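I've now had a full winter on the Pagano shooting pad, so it's time to write it up properly. Short version for anyone with a hockey kid (or who is a hockey kid of advanced years, like me): I love this thing, and I'd buy it again tomorrow.

For background, I play left wing in the late league at Kerkport, the ice times nobody else wants, and my wrist shot has been a running disappointment since peewee. I tried firing pucks off a sheet of plywood in the garage. It chewed up my stick blades and left splinters everywhere. Then a teammate let me take a few shots off his Pagano pad and I went home and ordered one that night.

The surface is the best part. It's slick right out of the box, with none of that grabby feeling you get from cheaper pads, and the puck slides close enough to real ice that your timing carries over. I've been shooting off it since October and the middle is scuffed grey but still quick. A wipe with a damp rag brings most of the glide back.

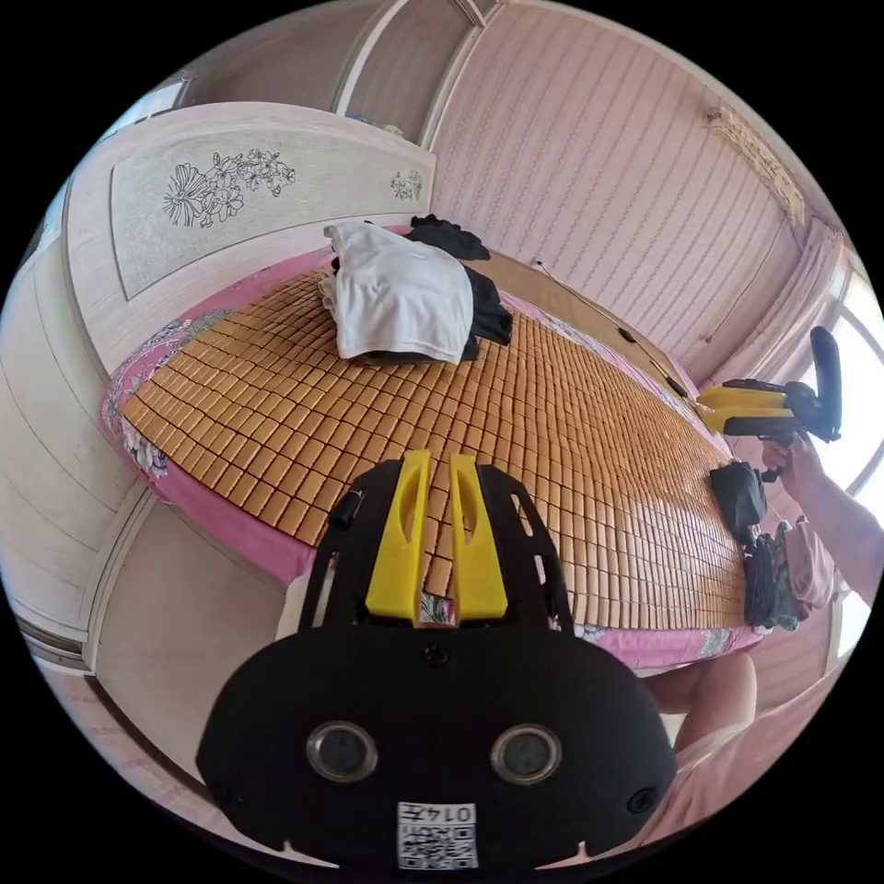 I set myself a routine of 90 pucks a night, broken up so my arms don't fall off: 20 forehand wristers, 20 backhands, and the rest whatever I feel like, usually snapshots because they're the most fun. By Christmas I could pick the top corner on my glove side often enough to annoy our goalie. My backhand is still a muffin, but it's a muffin that gets off the ground now!

Assembly is nothing. You unroll it, put something heavy on the corners overnight and it's flat by morning. Mine had a stubborn curl at one end that took a few days longer - a bucket of road salt sorted it out. The underside has a rubbery backing that grips concrete really well. On painted floor it creeps a little with every hard shot, so I put a strip of old yoga mat under the front edge.

I also borrowed the Celtix pad for a couple of weeks to compare. It's thicker and quieter, and if you have neighbours through the wall that might settle it for you. But the puck felt sticky on it, especially on cold nights, and the edges had a lip that caught my toe drags. The Usari one I've only tried at the shop. Nice and fast, but small, and I like having room to move my feet and take a puck in stride.

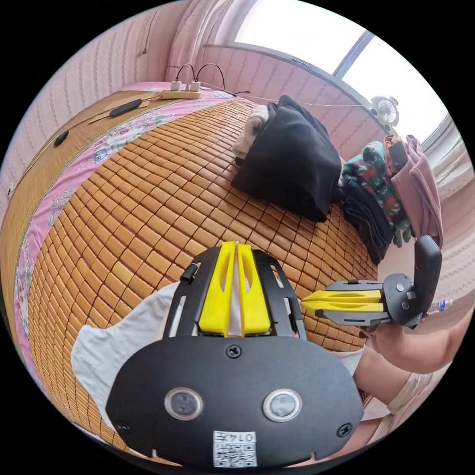 Will it wreck your good stick?

It hasn't hurt mine. I use my game stick on it with ordinary tape and the tape wears through along the heel after a week or so, much like it would at practice. I re-tape more often and the blade underneath is fine.

A few gripes, to be fair. The black logo in the centre rubbed off on my white pucks and they've been a sad colour ever since. The carry strap is flimsy and I stopped trusting it by November. And it's loud. Not the pad so much as what comes after, when you miss the net and hit the garage door. Hang a tarp or an old blanket before your first session.

I keep a tally on the wall in pencil, just for shots that hit the crossbar and go in, and I'm at 451. Best thing I've bought for hockey since I finally got skates that fit. It stays down until the season wraps up in April, then I'll roll it up for maybe a week before I get itchy and put it back out on the driveway.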